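Notebook – Email Program, Retention Workstream
July, Sunday, entry opened 4:15 p.m.

Continued from the previous entry. The welcome series for the Skasby account is still on hold pending the corrected sender name. No change.

Purpose of this session: to establish whether the re-permission message should go to the full inactive segment or only to those subscribers with no opens since the winter catalog. The client has asked for one recommendation and does not wish to see options.

Segment as exported from Wavell: 4,000 addresses. The export was run twice, as the first file still included the Clastalau trade contacts, who are under a separate agreement and must not receive retail mail. The exclusion rule has been added to the saved query. Colleagues working from an older copy of the query should replace it.

Results of the first send:
Opened: 1,128
Clicked "keep me on the list": 611
Unsubscribed: 190

Opens are to be read with caution. Wavell records an open whenever the mail program loads images in advance, and we have no means at present of separating these from real ones. The click figure is the one to carry into the report.

The subject line was the plain version ("Do you still want to hear from us?"). The discount version was withheld at the request of Feng, whose legal reviewer had questions on the wording of the offer. It remains in drafts under the same campaign name with the suffix B. Please do not rename it, as the report template looks for that suffix.

Preference page: the weekly and monthly choices now save correctly. The "pause for a season" choice saves but does not write a return date, so a paused subscriber would stay paused with no end. Reported to Wavell support – awaiting a ticket number. Until this is corrected the choice should be hidden on all live forms.

Open question on timing. The second send is planned for the same hour as the first, which makes the comparison simple but tells us nothing on whether evening readers behave differently. I am inclined to keep the hour and test timing in a later month.

To do before the second send:
Remove confirmed and unsubscribed addresses from the segment
Check footer address on the Skasby template
Confirm suppression file has reached Feng
Hide the pause choice
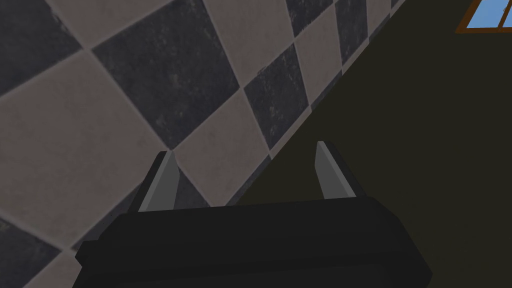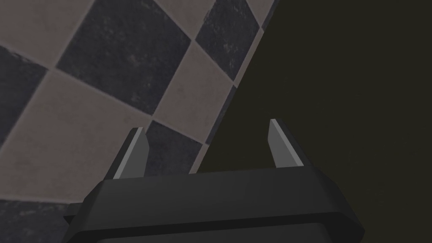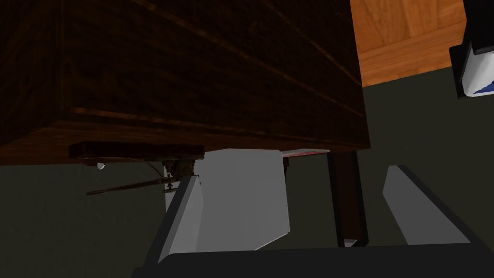
Feng replied at 5:40 p.m. that the suppression file had arrived but that its date column was in the wrong format, and asked that the second send wait until a new file had been loaded and checked on their side. They would also prefer that subscribers who opened but did not click be given one further message before removal. Second send moved accordingly; new file to be prepared in the morning.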